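The open day at Trurkamura began at ten, and the visitors were asked to hang their coats before entering the laundry bay. Kalliopi Deligiannis had printed a sheet for each of them. It was dated 31 October 2019 and listed the program in three parts: the robot with the basket at the washing machine, the handling of single garments, and questions. The third part had been given the most time.

She read the safety paragraph aloud. Then she stepped behind the yellow line with everyone else and turned the wall screen to the robot's own cameras.

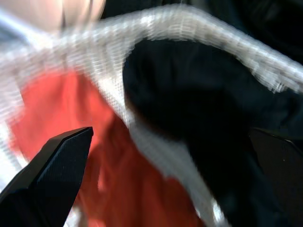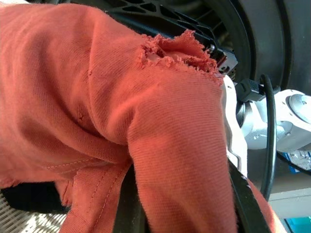
Red cloth and black cloth, one basket, two arms.
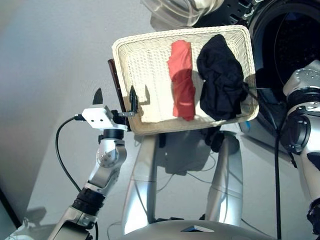 Achilleas Mavromatis wanted to know what happened if a sock was left in the drum. He had come on behalf of Sesteo, which ran the linen service for 18 small hotels, and he had been told to bring back a figure.

"It looks again," Kalliopi said. "If the second look finds something, it reaches in. If the second look finds nothing, it closes the door."

"And if the sock is black and the drum is dark?"

"Then the sock is washed twice."

He wrote this down. The pen was one of the free ones from the Ikonen table in the lobby, and it skipped on the word twice, so he wrote it again underneath.

A man at the back asked about speed. Kalliopi had the number ready. The target for a mixed load was 900 seconds from closed door to closed door, and the team had set it in the spring, before anyone had tried it with towels. Towels had been moved to a separate schedule. She explained that the arms could move a good deal faster than they did on open days, and that the limit was a line in a settings file which she was not authorized to change.

"Who is?" the man asked.

"The person who wrote the settings file."

"Is he here?"

"He left for Brello in the summer."

The screen went back to the Trurkamura logo. Somebody at the front shifted a folding chair and was asked, politely, to keep its legs behind the line.

Achilleas raised his pen. He said that his mother had worked the folding table in a hotel basement, and that she could tell by touch which sheets would not survive another month. She put those in a separate pile without looking at them. He wanted to know whether the gripper could do that.

Kalliopi considered the question for longer than she had considered the others.

"It measures how wide the fingers are open," she said. "And how much current the motor draws. From those two you can estimate thickness. We have never tried to estimate age."

"Could you?"

"We would need worn sheets. A lot of them, with a label on each one saying when it was finally thrown out."

"We throw out 40 a week," he said.

She asked whether anyone recorded which ones. He said that his mother had, in a school notebook, for as long as she worked there. The notebooks were in a cabinet in his hallway. There was a column for the room number and a column for a word, usually thin, sometimes corner, once or twice simply no. He had counted the pages before a move and there were 169.

"Sheet by sheet?"

"Sheet by sheet. She was strict about it."

Kalliopi turned over her own copy of the program and wrote on the blank side. The old sheets themselves were gone, so the notebooks could not train anything. They could say what to look for – the hem first, then the middle, then the corners that got pulled. She drew a rectangle and marked it in three places, and Achilleas corrected the third.

The other visitors had started toward the coffee. The program allowed another quarter of an hour for questions, and she noted on the form that it had been used in full.

In December a carton came to the bay by ordinary mail, addressed to her by hand. Inside were the notebooks, tied with a strip of hemmed cotton, and under them a flat stack of sheets from that week's discards. Each had a paper tag pinned to one corner. She unfolded the top one on the bench and read the tag, which said thin, and held the cloth between her finger and thumb for a while before she switched on the arm.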